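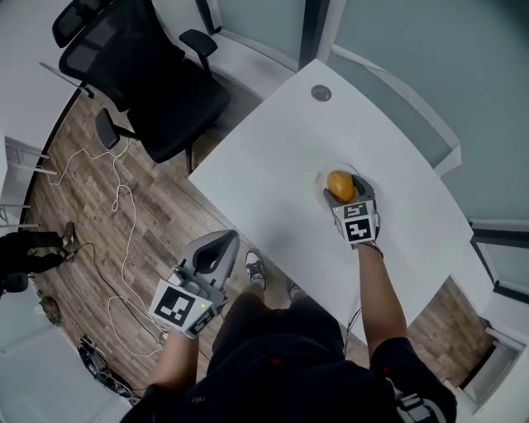 Right hand closed on the fruit, left hand held low at the near edge of the table.

2023-05-12

The second Hollow gripper is finished, so I now have a pair. I have been calling them Hollow because the first body I printed had nothing inside it and cracked along the seam when I squeezed the handle. The name stayed after I fixed the walls.

For anyone who missed the earlier posts, these are hand-held. You pick one up, squeeze, and the fingers close. I record what the hand does and later I want the arm at Karkside to do the same thing. The arm is still in pieces on its shelf and will stay there until the recordings are worth playing back.

Most of the work this month went into the fingers. The first set was too stiff. They pinched a piece of fruit at two points and it would roll out sideways as soon as I lifted. I reprinted them with thinner ribs and they now bend around the sides of a round object. The left and right hands take the same finger parts, which saves keeping two sets of files. I did have to file the pivot holes on the left one because that printer runs a little tight.

The springs came from Greenwood. I bought a bag of 100 and have thrown away more than I would like, mostly by overstretching them while trying to hook the far end with pliers. A loop of thread works better. Pull the spring over the post with the thread, then cut it and draw it out. Wear glasses when you do it.

The markers took longer than they should have. Each gripper carries a large one and a smaller one. My first prints were on glossy paper and the ceiling lights washed out half the pattern. Matte paper fixed it. I also had two markers with the same number for an entire evening, so the software thought one hand was jumping across the room. Check your numbers before you glue anything down.

I run the tracking with a set of scripts I named Zurkov, and they are not pretty. The last long session gave me 521 clips. I deleted 200 of them. Most of those were fine as movements, but the marker turned too far from the camera and the position dropped out in the middle of the grasp. I could probably fill some of the gaps, but I would rather record again than guess at where a hand was.

Things still wrong with the pair:

The left trigger sticks if you squeeze it off center.
The wrist strap slides after a while and changes the angle of my grip.
The cable exits on the wrong side for anyone left-handed.
The screws on the housing are seven different lengths, since I used what was in the drawer.

The weight is better than I expected. I had planned a counterweight at the back of the handle and have dropped the idea for now. The trigger travel is also fine, though it felt long until I got used to it.

The padding inside the fingers is the other change. It is black, with a textured mesh face, and sits in a V so that a small ball gets pushed toward the narrow end as the fingers close. Bare plastic let smooth things turn in the grip. I glued the mesh and it has started to lift at one corner, so I will try stitching it through next time.

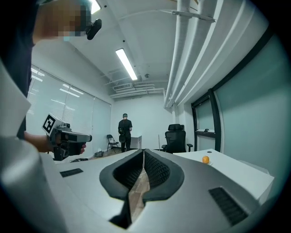 Gemma Cheetham thinks I should leave the glue alone and shorten the mesh so it stops before the fingertip, where it catches on things. She also said the sticking trigger is a bushing problem and sanding it again will only make it sloppy. I have already sanded it twice. I ordered bushings last night, and the finger files will go up once I have renamed them into something another person could follow.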